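Sorting out the wooden blocks

May 9, 2025
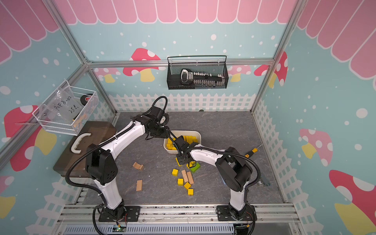
I have been meaning to deal with the wooden blocks since before Easter and this week I made a start. They have been through two house moves and several owners, and at some point every set got mixed up with every other set. The arches had gone in with the planks, the planks were in a carrier bag with a jigsaw, and the cubes were everywhere.

The cubes are the ones I care about most, because they get the most use. Yellow is the colour we have the most of. I put the yellow ones away in a white plastic tray, and I have settled on standing them mostly upright and close together. If you tip them in any old way they take up twice the room and the lid of the cupboard bench won't shut. Stood up, they stay put when you carry the tray, and you can see at a glance if there is a gap.

There were four yellow ones left on the floor when I stopped for tea. I also found a lime-green one, which is from a different set altogether. I think it came in a job lot I bought at a school fair in Arasden, which cost me two pounds and was mostly dominoes. I haven't decided where green lives yet. For now it can go in with the yellow and I will put up with it.

Planks are harder. They are light wood and they look the same until you lay two side by side, and then one turns out to be a hair longer. I did that with a pair of them on the floor. There was a third, more of a tan colour, which I kept apart because I'm fairly sure it belongs with the Huanca set. The Huanca planks were always a bit darker and they have a softer edge. I had 20 of those once and I have found 37 planks in total so far, so somewhere in that heap there should be a full set, if I can tell them apart.

The little arch piece has turned up as well. It's shaped like a bridge and is the only one of its sort I've come across so far. I remember there being a bigger one that it fitted inside. I have looked under the sofa and down the back of the radiator, and I will look in the loft in June when I get the camping things down.

A few people asked after the last post what I do about the floor. I sort on a board, and I would recommend it to anyone. Ours is grey with a marble pattern. Blocks don't roll or catch on it the way they do on carpet, and bits of grit and fluff show up so you can sweep them off before they go in with everything else. A big tea tray would do the job for a smaller set.

The walls are staying as they are, by the way. They are light blue with white dots, and there is a pink scalloped awning along the top with white outlines, so it looks a bit like a shop or a playhouse. I wondered about painting over the pink last year. I got as far as buying a tester pot and then went off the idea. It's cheerful and it hides the top of the wall, where my painting was never very straight.

Baskets are the other thing I wanted to write about. I have gone over to wire mesh ones that hang up. There is a white one on the left wall and a black one on the back wall, just under the top rail. I used to keep everything in lidded tubs and it was hopeless, as I had to open all of them to find one thing. With mesh you can see in from the side.

The white one is the odds and ends basket. It has a roll of black tape in it, some small wooden pieces that haven't been matched with anything, and a clear bag with "PCF8-02" and "25" written on it by hand. I am all for writing on bags. A bag with nothing on it gets opened, looked at, and closed again every few months for the rest of its life. I would go further and put the date on too, but I never remember to when I have the pen in my hand.

The black basket is for longer things. There is a tool in there, a black one with a white outline round the handle, and a row of small white pegs that run along the length of it. I prefer the pegs in a row to loose in a pot. Loose pegs work their way through the mesh and end up on the floor, and then you tread on them.

I should put the screwdriver away. It's the one with the yellow and black handle and it has been lying on the right-hand side of the floor, not far from a small grey metal bracket. The bracket is a spare. I bought a pack from Ikov when I was putting shelves up in the hall and had one over. My rule is that spare fixings go in a jar in the kitchen drawer, and I don't always follow it.

On the left there's also the dark brown wooden box with the curved white handle on top. It was very nearly thrown out. The handle makes it easy to pick up with one hand, and I have tried it for all sorts over the years, including candles, shoe polish and seed packets. I am thinking of it for the planks, if they will fit. I need to measure the longest one first. If they don't fit I will have a look at the Ideo boxes, which come in three depths and stack, though they are dearer than I would like.

So the list for next week is as follows. Finish the yellow cubes. Measure the planks and try them against the brown box. Find a small bag for the unmatched pieces and write on it. Put the screwdriver back where it came from, and the bracket with it. Wipe the board down with a damp cloth and let it dry before anything goes back on.

I timed myself on one tray, out of curiosity, and it took around 20 minutes from start to finish, including stopping to wipe the sticky ones. That's longer than I thought it would be. Most of the time goes on turning them the right way up.

If anyone has a good way of cleaning old painted blocks without taking the colour off, please leave a comment. I have been using warm water with a drop of washing-up liquid and a cloth that is barely wet. It's fine for most of them, but a few have something on them that looks like old glue and won't shift. I tried a fingernail and then gave up.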